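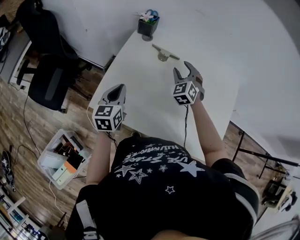
Both handheld grippers in use at the bench, with their marker cubes fitted.

Kodby Robotics Club: Frequently asked questions

Do I need experience to join?
No. New members start with recording on the handheld grippers and move on to code in April.

What do the cubes do?
Each face carries a square marker. The tracking software reads the markers and works out the position and angle of the gripper. Keep your fingers off the faces.

How long is a recording session?
Two hours, with a break at the halfway point. Most members manage over 1000 usable recordings in a year.

Which objects may I use?
Anything light enough to lift with one gripper. Glass and liquids are not allowed on the table.

What if a cable comes loose?
Stop the recording, plug it back in and start again — do not try to save the take.

Can I enter the Drundness Cup?
Yes, in teams of up to 5. Entries close on 26th July. Send team names to Joscha Hinrichs.

Who do I ask about faulty equipment?
Henrik Bauerfeind. Label the part before you hand it in.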